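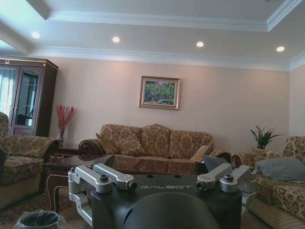 The Trash Bag Test

My mother has a simple way of judging a cleaning person. She doesn't check the floors. She looks at whether the wastebasket in the living room has a fresh liner in it, and whether the liner has been tucked in so that it stays put. By that standard she has fired several people and one nephew, and I have started using it on robots.

I've been reading about home robots for years now, and the claims come in a steady drip. The laundry is solved. The dishes are nearly solved. A company called Bridano told a trade show crowd in Calado that its machine would be "a full member of the household" by October, and I would like to know which October. What I saw of it was a folded towel and a lot of applause.

So when people send me robot stuff I skip past the towels and look for trash. Towels are kind to a machine. They're big and soft, and a badly folded one is still a towel. A trash bag is mean. It weighs nothing, it has no shape of its own, it clings to your hand and then to itself, and the two sides of the opening stick together until you lick your fingers (which I don't recommend at the end of cleaning day, but you know you do it).

I own a robot already, if you count the Brurnix, my round vacuum. It cost me $244 and it is fine. It does the open part of the floor and then drives under the radiator and calls for help. Before I can run it I have to pick up the shoes, the charging cables, the dog's rope and anything with a fringe. I timed that once on a bad week and it took me 46 minutes. The sweeping I was saving takes less than that. I still run it, partly out of stubbornness.

That's my main complaint about the whole field, really. The work gets moved, and the person it moves to is me. A machine that vacuums a clear floor has taken the easy half of the job and left me the stooping.

What would change my mind is a machine doing the stooping in a room like my aunt's place in Zasthorpe. Carved legs on everything, glass-front cabinet, shiny table you are not allowed to put a cup on, tassels. Most of the demos I see happen in a white box with one gray couch in it, and I don't know anyone who lives in there.

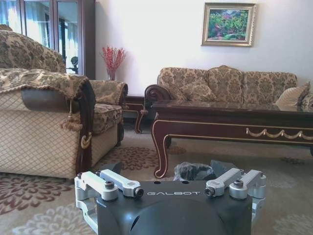 by Lorna Haddick

I'll give this one credit for the room. Damask armchair, a throw with a tassel hanging off it, a patterned rug, a polished coffee table with gold trim that would show every scratch. My aunt would approve. The machine says GALBOT across the front, and between its silver linkages is a crumpled dark gray thing that looks an awful lot like a plastic bag. In the shot at the top of the page there's a little gray wastebasket on the rug with a liner in it. So somebody has at least picked the right chore!

Now for the grumbling. A still can't tell me how the bag got there or where it goes next, and with bags that is everything. Can it shake one open? Can it get the rim folded over the edge of the basket all the way around, so the first banana peel doesn't drag the whole thing down inside? Can it tie up a full one when there's a half inch of juice box leaking in the bottom? I want to see all of that in one take, at normal speed, with the clock showing. Then I want to see it again the next morning with the basket moved behind the chair.

Look at that rug too. The whole thing is medallions, maroon and dusty rose on beige. I have lost a button on a rug like that for an entire winter. If a gum wrapper lands in one of those flowers, does the machine see a wrapper or more flower? Same with the tassel, which to me is a tassel and to my Brurnix is lunch.

I'm not against any of it. I'm fifty-eight and my knees have opinions, and a thing that could go around the house gathering up the small trash would be worth more to me than one that makes an omelet. I'd even put up with slow. It could take all night over three wastebaskets for all I care, as long as it didn't knock into the good table and as long as I didn't have to follow it around.

But I won't pay for "almost." I figured out what I'd spend on one, using what I pay the woman who comes in twice a month, and got to $2768, and that's with me being generous about repairs. Past that I'll do my own bending.

If you have seen a machine change a liner from start to finish in an ordinary messy house, leave me a link in the comments. Uncut, please. Towel videos will be deleted.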